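# Clearing and stacking dishes on a stone-top table

*Updated 23/09/2019*

Most chipped dishes in our house got chipped between the table and the cupboard. The sink gets the blame, but a hard tabletop does more damage, and marble is about as hard as it gets. These are the habits we have settled on since we swapped the old pine table for a stone one in June.

## Before you start

Clear the small stuff first. Forks, salt, napkins and lids all end up under a plate if you leave them, and a plate set down on a fork handle will rock and slide. Put food scraps into one bowl and leave that bowl until last.

Wipe the table before you stack anything on it. Salt and sugar grains scratch the foot of a plate, and the foot then scratches the table. A damp cloth is enough. Skip vinegar and lemon cleaners on marble, as they leave dull spots that don't wipe off.
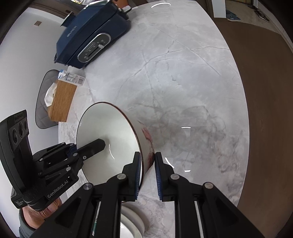 Bowls are harder to handle than plates, mainly because the weight sits low and the rim is the thinnest part. Lift a big one with a hand on each side, or one hand on the rim and one under the base. If you need to look at the outside, tip it slowly and keep hold of it the whole time. It's worth doing, too: a white bowl can look clean and glossy on the inside and still have reddish-brown marks on the outside near the rim. Sauce tends to run over the lip when you serve, and it dries hard. Put a little baking soda on a wet sponge, rub in small circles and rinse.

Stack plates with plates and bowls with bowls. A bowl on top of a plate stack is fine for carrying across the room, but don't store it that way.

## Stacking order

- Largest plates on the bottom, always.
- No more than you can lift with your elbows bent.
- Same shape together. Two dinner plates from different sets often have different curves and will wobble.
- Anything with a colored or metallic rim goes on top, or gets a paper towel under it.

We use Flimska felt rounds between the good plates. A pack cost us 83 cents on clearance and they have held up well. Paper towels cut into quarters do the same job. Coffee filters work for small bowls.

## Big serving plates

Large plates need two hands, one at each side, and a clear place to go. Set the near edge down first and lower the rest – dropping it flat makes a loud crack on stone even when nothing breaks.

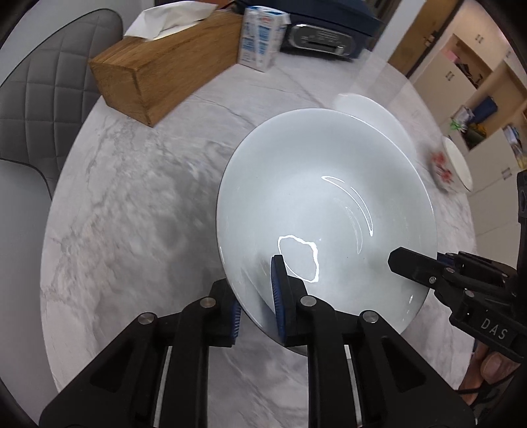

If the plate is wide and smooth, dry your hands before you pick it up. Hold it under a lamp and tilt it a little. Grease shows up as a dull patch where the light should shine clean, and small specks are easier to spot at an angle. Wash again if you find any, then dry with a flat cotton towel. Terry cloth leaves lint.

Serving plates that only come out a few times a year can stand on edge in a rack. Ours is a Baveck wire rack, 44 cm long, and it fits on the bottom shelf with room for the lids behind it.

## Wiping down after

Go over the table once with a drop of dish soap in warm water, once with plain water, and then dry it. Standing water leaves rings on marble. Keep a folded towel at one end of the table and use it as the landing spot for anything heavy.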